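Betine Rhythm Update FAQ
Last updated: Aug 7, 2020

What is the update?
It's a free patch for Betine, our handheld rhythm game. It adds 24 songs, a practice mode and cloud saves. Players who own the Seden song pack get the new charts for those songs too.

Do I need to pay for any of it?
No. The patch is free for everyone who owns the base game. The Seden pack is still sold separately in the in-game shop.

How much space does it need?
The download is 1,805 MB. The system also asks for extra room while it installs, so clear some space first if your memory card is close to full.

Will my old scores carry over?
Yes. Scores, unlocked costumes and coins all stay. The exception is "Aguiar" on Hard. That chart had a timing error in the second chorus and was rebuilt, so its leaderboard has been reset. Your clear mark on the song is kept.

How does practice mode work?
Pick a song you have already unlocked, press Select, and choose Practice. You can slow the song down, loop any section, and turn the miss meter off. Practice runs don't earn coins and don't count toward the leaderboards.

Where is the Brunddale stage?
It unlocks when you reach 3,000 fan points. If you were already past that before the patch, play any song once and the stage will open on the results screen.

My notes feel late. What can I do?
Go to Options, then Timing, and run the tap test with your usual headphones. Wireless headphones add delay and we don't recommend them for Expert charts. If you switch between headphones and speakers, save a separate timing profile for each.

Can I play offline?
Yes. You need a connection only for leaderboards, the shop and cloud saves. Offline scores upload the next time you connect, as long as that is within 90 days.

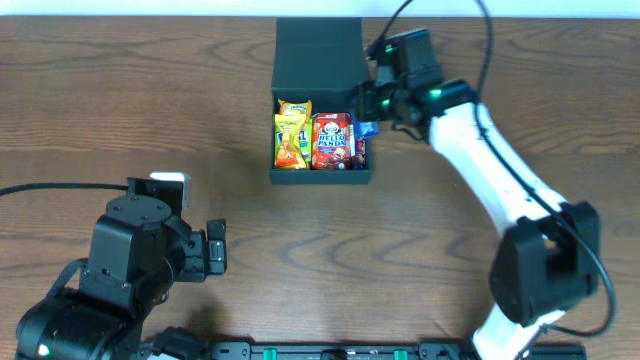

Can I move my save to a second handheld?
Yes. Upload from the first handheld under Options, then Cloud Save, and download on the second with the same account. The download replaces whatever save is on that handheld. You can't merge two saves.

The shop shows the Seden pack as not purchased. Is it gone?
No. Open the shop, choose Restore, and wait for the list to reload. If the pack is still missing, send us your receipt number through the contact form.

Is there going to be another update?
The next one is planned for February. It will fix the duet lobby, where the host's song choice sometimes isn't shown to the second player. The song list isn't final yet.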